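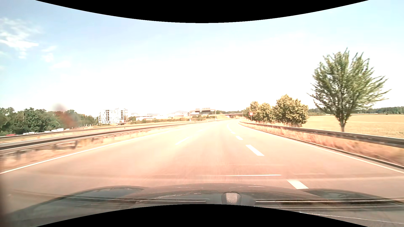 Saturday, 9:40 p.m.

Odometer at departure 1198 on the trip counter, which I had forgotten to reset after the last fill. Reset it at the Pavilano on-ramp, so today's distance is short by whatever lies between my garage and there. Trip reading on arrival at Prallura: 463 km. Fuel used according to the dash display, 6.1 liters per 100 km. I will check that against the pump on Monday. The display has read low on every long run so far.

Tire pressures were set cold before leaving, 2.5 bar front and 2.7 rear, the full-load figures from the door sticker. The boxes of tile samples are heavier than they look and sit behind the rear axle. With the lower pressures last month the car felt loose in crosswinds. Today it tracked straight and the steering needed few corrections.

Stopped twice. First at the Tedesco service area for coffee and a sandwich, both poor. Second at a rest stop with no services, for 20 minutes, eyes closed, seat back. I slept for perhaps half of that. The second stop did more for me than the coffee. I should schedule one after the third hour and stop treating it as optional.

Cruise control at 115 most of the way. I tried 125 on the flat section and the display climbed to 6.9 within a few minutes. By my arithmetic the higher speed would have saved 19 minutes over the full distance, and I would have spent them looking for a parking space.

The noise from the left front is still there. It starts near 90, holds steady to 110 and fades above that. No change under braking. No change with the clutch in. It gets slightly louder in long right-hand curves, when the load goes onto the left side, and that points to the wheel bearing. The garage swapped the tires front to rear in January and said the noise was tread wear. The noise did not move to the rear, so I do not accept that. Their estimate for the bearing was 156 with labor – cheap enough that I should have had it done before this trip.

Glare was bad from noon on. The inside of the windshield has a film on it that only shows with the sun ahead. Cleaned it at Tedesco with a dry cloth and made it worse. Needs proper glass cleaner and two cloths. Sunglasses were in the other jacket.

The room is on the second floor, street side, number 868 on a building that has nowhere near that many doors. Window seals are worn out and I can hear every scooter. The shower takes four minutes to run warm. Bed is firm.

Unloaded the Clavis samples myself, six trips up the stairs. One box had a crushed corner but the tiles inside are whole. The gray glaze is not the gray in the catalog – it has more green in it, at least under the lamp here. Will look again by the window in the morning before I write to anyone about it.

To do: glass cleaner, receipt from Tedesco into the folder, call the garage about the bearing. Left knee stiff from the clutch. Lights out at ten.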